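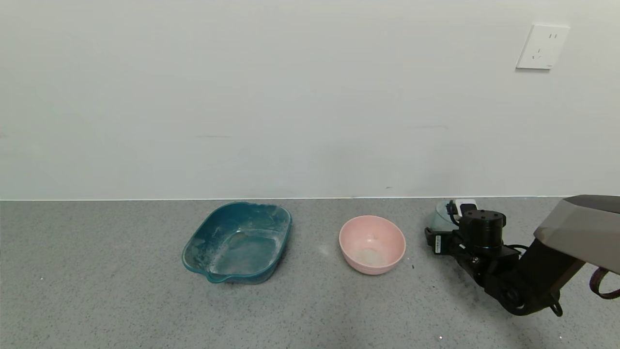 4 min read

Object Pools in Dendex: Frequently Asked Questions
August | by Yae Kaneko
Print | E-mail

My game stutters whenever something explodes. Is it my phone?

Everyone would like it to be the phone. More likely you are creating a new Particle for every spark and dropping it on the floor a moment later. Java's garbage collector eventually comes through to clean up, and it doesn't check whether the player is in the middle of a jump.

So what is an object pool?

A list of objects you make once, while the loading screen is up, and then reuse. When you need a spark you call obtain(). When the spark is done you call release(), and it goes back on the list. Isamu Iwasaki's demo level, Grokville, keeps 600 particles this way and creates none during play.

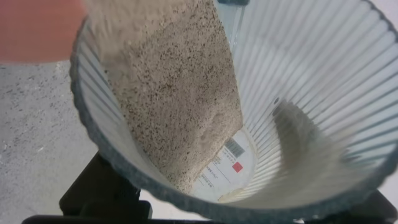 The list itself should be a plain array with an index for the next free slot. You can use something fancier, and Noboru Ogura will be happy to send you his fancier one, but it does the same job in more files.

How big should the pool be?

Log the highest number in use during your busiest level and add a little. Please don't type 1000 because it looks like a serious number. If the pool runs dry, skip the effect. A player who notices one missing spark was going to leave a bad review anyway.

Why do my new bullets fly off in odd directions? 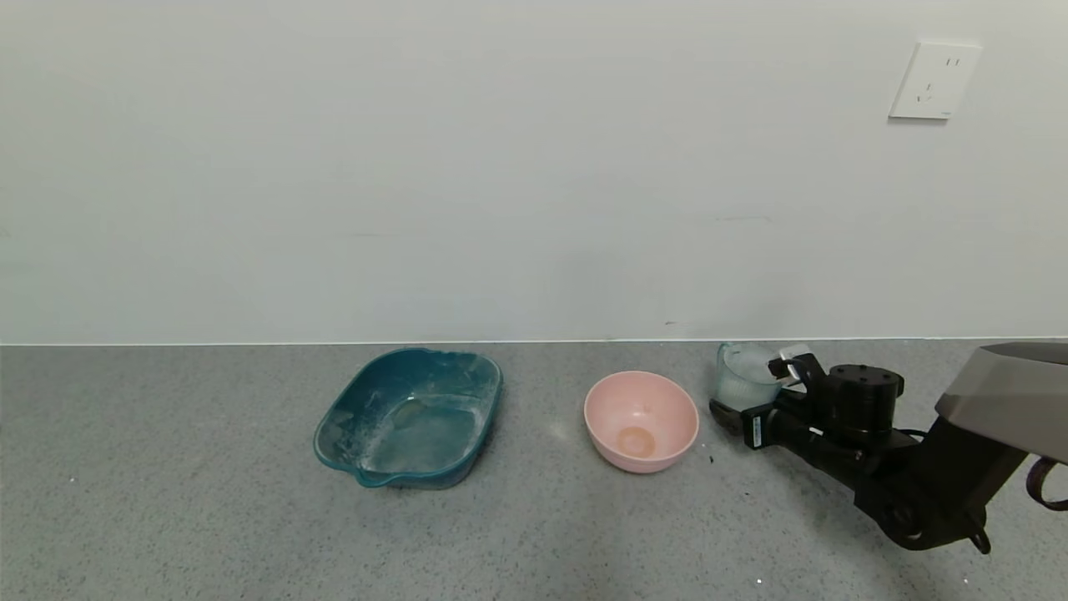
A recycled bullet keeps all of its old fields until you overwrite them, and that includes velocity, rotation and whatever flag you added at midnight. Releasing an object empties it only in the sense that the teal basin is empty: there's nothing in it, and there's whitish residue all over the inner walls. Write a reset() method and call it from obtain(), so that every bullet starts out the same way. Each time you add a field to the class, add it to reset() too. You will forget. Takumi Shimada forgot in Zakovville and shipped a level where the second boss arrived already dead.

Can I release the same object twice?

You can, and Java won't stop you. The pool then hands it out to 2 owners, and they fight over its position every frame.
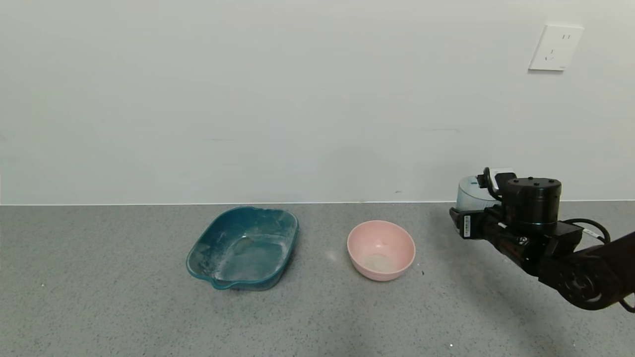 A boolean called inPool catches this. Check it at the top of release() and throw an exception in debug builds – a loud crash at your desk is cheaper than a quiet one on somebody's bus ride.

Should I pool everything?

No. Menus, levels and the player can be made the ordinary way. Pool what appears and vanishes many times a second: bullets, sparks, floating damage numbers. Sota Hoshino once pooled the pause menu, and we still have the branch if you'd like to look.

Does this work with the Zamudio physics add-on?

Yes, but take the body out of the physics world before you release it. Otherwise you get invisible walls, and then you get e-mail about them.

Print | E-mail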